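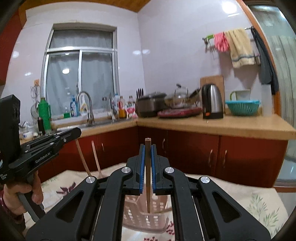

Two grippers, one kitchen

Sigrún Thorlacius tests hand-held grippers where people cook. For the Fulla project she compared two sets of pads, using narrow wooden sticks and a plastic basket on the table. A flat stick is a mean test - it turns in the jaws if the pads meet unevenly.

She logged 962 pickups with each set. The ribbed pads dropped 55 sticks, the smooth ones 118. Edileuza Rocha, who checks the recordings at Medska, wants the next round done with spoons. Thorlacius plans to start in September, with the ribbed pads only.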